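Ausstattung > Sortieren und Aufbewahren > Wannen > Zweikammerwanne Havau

Zweikammerwanne Havau

Die Zweikammerwanne Havau ist ein offener Tischbehälter aus grauem Blech für Werkräume, Kindertagesstätten und Materialausgaben. Eine schräg gestellte Trennwand teilt den Innenraum in ein schmales hinteres und ein deutlich größeres vorderes Fach. Das vordere Fach dient der Aufnahme gemischter Kleinteile, etwa Spielzeug, Plüschtiere, Flaschen oder Verpackungen. Das hintere Fach kann für aussortierte Stücke genutzt werden oder frei bleiben.

Aufstellung
Die Wanne wird auf einen ebenen, tragfähigen Tisch gestellt. Das Eigengewicht beträgt etwa 6 kg. Handelsübliche Federklemmen lassen sich an der Oberkante ansetzen – vorzugsweise dort, wo die Trennwand auf die Seitenwände trifft. Klemmen gehören nicht zum Lieferumfang.

Oberfläche und Pflege
Der Blechboden ist unbeschichtet und zeigt nach einiger Nutzungsdauer Schleifspuren. Diese stellen keinen Mangel dar. Bei seitlichem Licht kann der Boden stark spiegeln. Die weiße Beschichtung der Trennwand unterliegt ebenfalls dem Abrieb und kann auf Wunsch durch den Hersteller Satside erneuert werden. Zur Reinigung genügt ein feuchtes Tuch. Rückstände in den Kanten sind mit einer weichen Bürste zu entfernen.

Lieferung
Bestellnummer 430. Die Auslieferung erfolgt über Driltside innerhalb von fünf Werktagen. Ersatztrennwände sind seit August einzeln erhältlich.

Stand: November 2023

2 Mal geteilt | 3 Kommentare

Kuldeep Goel: Ist die Trennwand herausnehmbar oder fest vernietet?

Satside Kundendienst: Sehr geehrter Herr Goel, die Trennwand ist verschraubt und kann mit einem Innensechskantschlüssel gelöst werden.

Sakda Klinhom: Wir verwenden die Wanne seit dem Sommer in der Spielzeugausgabe. Stabil, beim Einräumen allerdings recht laut. Eine Filzeinlage wäre wünschenswert.

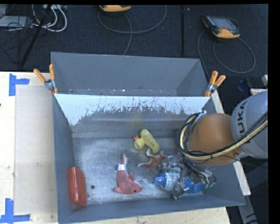
Zweikammerwanne Havau mit Federklemmen, vorderes Fach mit Spielzeug belegt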